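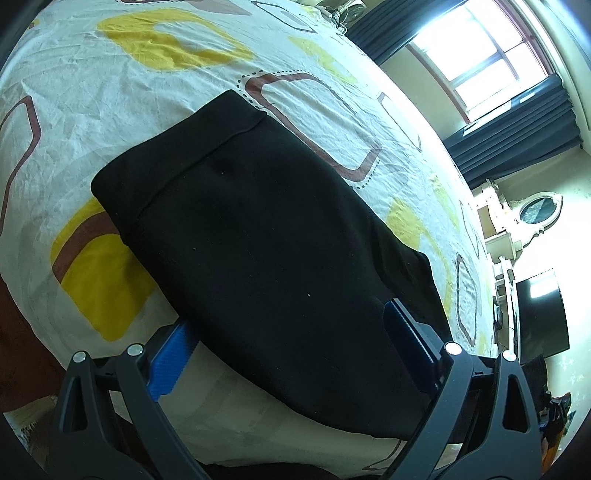
衣類たたみ工程の自動化について(業務改善室より)

Nistnessの衣類ケア部門では、たたみ工程へのロボットアーム導入に向けた作業データの収集を進めている。対象は、Gondal事業所で受け入れている個人衣類の仕上げ後の取り扱い、すなわち、たたんだ衣類をつかみ、持ち上げ、所定の位置に置き直すまでの動作である。今号では、現在の進捗と、導入後に担当者の作業がどう変わるかを報告する。

収集の方法
担当者が手持ちグリッパで実際に衣類を扱い、その動作をカメラで記録する。記録は学習用データとして制御ソフトウェアProsatonに渡される。素手で作業した映像を使う案もあったが、指の本数や可動域がアームと異なるため、変換の過程で把持位置の誤差が大きくなった。手持ちグリッパは先端の形状をアーム側とそろえてあり、作業者がつかめた位置はアームにとってもつかめる位置の候補になる。

収集は作業場の台の上に限定していない。当部門には訪問での衣類整理の契約もあり、衣類が置かれる場所はベッド、床、棚とさまざまである。シーツに柄やしわがあると、衣類の輪郭の検出が乱れることがある。窓からの光も時間帯によって変わる。台の上のデータだけで学習させた初期版は、背景が無地でない場所で把持位置の選択が不安定だった。以後、背景と照明の条件を変えた記録を意図的に増やしている。

進捗
1月の時点で採用済みの記録は709件である。このうち500件はズボン、スカート類のたたみ直しと移動で、残りは上衣とタオルが占める。採用の条件は、開始から終了まで衣類がカメラの視野に入っていること、把持の途中で持ち替えがないこと、終了時に折り目が保たれていることとした。条件を満たさない記録は別の区分に保管し、失敗の検出用に使う。

濃色の衣類は引き続き課題である。黒い布は折り重なりの境目に陰影が出にくく、何枚目の層をつかんだかを映像だけで判定できないことが多い。腰まわりのように厚みのある部分を基準にすると精度は上がるものの、表裏が逆に置かれている場合は使えない。現在は、指の開き幅と閉じたときの抵抗を合わせて記録し、層の数を推定する方式を試験している。

もう一つの課題は、台やマットレスの縁から垂れた部分の扱いである。垂れた側を先に挟むと、持ち上げたときに折り目がほどけやすい。熟練者は挟む前に布の下端をわずかに寄せ、重心に近い側へ指を送る。この動作は作業標準書に記載がなく、今回の記録を見直す過程で初めて明文化された。次の改訂で標準書の「持ち上げ」の項に追記する。

担当者の作業の変化
アームが受け持つのは、1点あたり500グラム以下の衣類に限る。コート、裏地付きの上着、装飾のあるものは従来どおり手作業とする。仕分け、汚れの確認、ボタンとファスナーの点検も人が行う。たたみの担当者は、同じ姿勢で続ける作業が減る一方、アームが判定を保留した衣類に対応する作業が新たに加わる。保留品は専用のかごに送られ、担当者が理由の区分を端末に入力したうえで手でたたむ。

この入力は負担になる。試行期間中の聞き取りでは、区分が細かすぎる、手袋を外さないと端末が反応しない、という指摘が複数あった。区分は「層不明」「滑り」「形状対象外」「その他」に整理し、端末は足元のスイッチでも操作できるように改めた。「その他」が多い週は業務改善室が内容を確認し、区分の見直しを行う。

人員については、たたみ担当のうち2名が記録の確認と採否の判定を兼務する。判定には衣類の知識が要る。映像上は問題がなくても、生地の性質から見て折り目が残らないと分かる場合があり、画像処理の担当だけでは判断できない。兼務者の手当と評価項目は人事と協議中で、結果が出るまでは通常のたたみ点数を評価の基準に使わないことで合意している。

工程設計を担当するJabari Kiokoは、処理速度を当面の指標に置かない方針を示している。「手作業と比べた速度は、対象の衣類を絞れば簡単に上がります。先に見るべきなのは、保留品が担当者の手元にどれだけの間隔で来るかです。間隔が不規則だと、待ち時間も急ぎの作業も増えます」。このため試行では、保留品をためて一定量ごとに渡す方法と、発生のつど渡す方法を比べている。前者は置き場が必要になり、後者は仕分け作業の中断が多い。どちらを採るかは未定である。

安全と情報の扱い
アームの可動範囲には柵を設けず、接近を検知して減速、停止する方式とする。停止後の再開は担当者の操作によってのみ行う。自動再開の設定は使用しない。

訪問先で収集した映像には室内の様子が含まれる。収集は事前に書面で同意を得た場所に限り、学習に用いる前に衣類の周辺以外をぼかす処理を行う。処理前の映像にアクセスできるのは判定の兼務者と業務改善室の管理者のみとし、訪問先から申し出があれば該当する記録を削除する。

今後の予定
次の段階では、取引先のCludierから預かる制服を対象に加える。制服は形状がそろっているが濃色が多く、層の推定方式を確かめる材料になる。収集用グリッパの貸し出しは業務改善室で受け付けている。使用前には指先のパッドに付いた糸くずを拭き取り、左右の指が同時に閉じることを確認してから記録を始めること。パッドの摩耗に気づいた場合は使用をやめ、本体に付いている札に使用者名と症状を記入して返却してほしい。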